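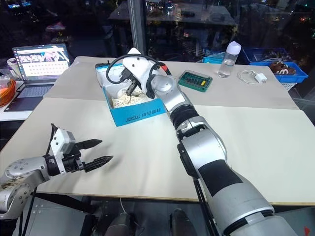
The packing bench in the Prindport unit gets a full check every January and a shorter one at mid-year. What follows is the full check, done by Hauwa Amadi starting at 8 in the morning, with comments from Suleiman Dauda added after he read the first draft. The bench top is two large white boards, one behind the other, with a slight seam where they meet, and most of the top section below deals with that seam and with the front edge. Boxes are opened and repacked at the back, like the blue one with its white flaps folded up. The front board is kept as working area.

Marks used: **OK**, **Fix** (do it this month), **Watch** (look again at mid-year), **N/A**.

## 1. Bench top

- [x] **Boards sit level with each other at the seam.** OK. Ran a steel ruler across it at both ends and in the middle. It catches very slightly on the left, less than the thickness of a business card.
- [x] **Seam is clean.** Fix. Paper dust and a bit of tape down in it. Use the plastic scraper, not a blade.
- [x] **Front edge has no splinters.** Watch. The tan wooden edge of the front board is bare and has gone a little rough near the right corner. Sanded by hand with fine paper and wiped down. *SD: If it needs sanding again at mid-year, put edge tape on it and be done.*
- [x] **Boards fixed to the frame.** Fix. One screw under the back board turns freely. Hole is stripped. Move the screw over an inch and fill the old one.
- [x] **No sharp tools left on the surface at end of shift.** OK on the evening checked.
- [x] **Surface wiped down.** OK. Damp cloth only. The spray from the Effiong order leaves a film, and cartons slide on it.

## 2. Cartons and boxes

- [x] **Flaps fold back fully and stay out of the opening.** OK on all the cartons tried. The stiffer ones need to be creased by hand first.
- [x] **Bottoms taped before filling.** Fix. Two cartons on the shelf had their bottoms folded but not taped. Both were pulled and done again. Folasade Osagie will go over this with the afternoon crew.
- [x] **Printed side faces the packer.** OK. This matters for the boxes with foreign-language printing, where people match the text against the sheet on the wall instead of reading it.
- [x] **Crushed corners set aside.** OK. Crushed ones go flat in the rack by the door and are used for padding.
- [x] **Carton stack no higher than shoulder height.** Fix. It was well over. Brought down during the check.

*SD: On the bottoms -- I would like the tape gun moved to the same side as the carton stack. At present you have to walk past the bench to get it, and that is when the step gets missed.*

## 3. Fill and wrapping

- [x] **Fill is dry.** OK. Felt by hand, top and bottom of the bin.
- [x] **Fill comes up to the fold line and no further.** Watch. The last few cartons were overfilled and the flaps would not close flat. Push the fill into the corners first, then the middle.
- [x] **No staples or tape in reused fill.** Fix. Found a staple in the second handful. All reused fill should be shaken out before it goes in the bin.
- [x] **Fill stored off the floor.** OK. Bin is on its stand.
- [x] **Printed or dyed material kept away from light-colored goods.** N/A this time. Nothing light-colored on the packing list. Leave the line in for next year.

## 4. Power and cords

- [x] **Cords clear of the front of the bench.** OK.
- [x] **Power strip mounted, not lying loose.** Fix. One of its two hooks has come away from the wall. Strip is hanging by the other.
- [x] **Plugs fully seated.** OK.
- [x] **Cord covers not cracked.** OK. Adaeze Garba replaced the long one before the check.
- [x] **Laptop charger not run under cartons.** Watch. It was clear when checked, but it has been found under the stack before. Keep the laptop on its own surface and the charger behind it.

## 5. Floor and access

- [x] **Floor swept under the bench.** Fix. The floor is dark and does not show dirt from standing height. Get down with a flashlight. A handful of tape ends and one box cutter blade came out from under the left side. The blade went in the sharps tin.
- [x] **Walkway behind the packer at least 34 inches.** OK. Measured at the narrowest point with the stool pushed in.
- [x] **Mat lies flat.** OK.
- [x] **Nothing stored in front of the fire extinguisher.** OK. Gauge is in the green and the tag is current.
- [x] **Side door opens all the way.** Watch. Opens, but drags. The bottom hinge wants oil.

## 6. Lighting

- [x] **All tubes working.** OK.
- [x] **No flicker.** OK.
- [x] **Enough light to read small print at the back board.** Watch. Fine in the daytime. At 5 in the evening I had to tilt the packing slip toward the lamp. *SD: Babatunde Odukoya has a spare clamp light from the Valon job. Ask him before buying one.*

## Parts and supplies needed

| Item | For | Who |
|---|---|---|
| Wood screws and filler | Back board | Hauwa |
| Edge tape, one roll | Front board, if needed | Suleiman |
| Wall hooks for power strip | Section 4 | Adaeze |
| Hinge oil | Side door | Hauwa |
| Plastic scraper | Seam | already in drawer |

Charge to account 2310. Last year's supplies came to roughly $135 and this list should be well under that.

## Left over from last time

- Drawer under the bench stuck. Done. Runner replaced.
- Wall sheet faded. Done. New copy printed and put in a plastic sleeve.
- Stool wobbles. Not done. It has a folded piece of card under one foot. Either fix the foot or take the stool from the Prilliren room, which is the same height.

Folasade has the key to the supply cabinet while Hauwa is out. The mid-year check covers sections 1, 4 and 5, plus anything marked Watch. Send additions to Suleiman.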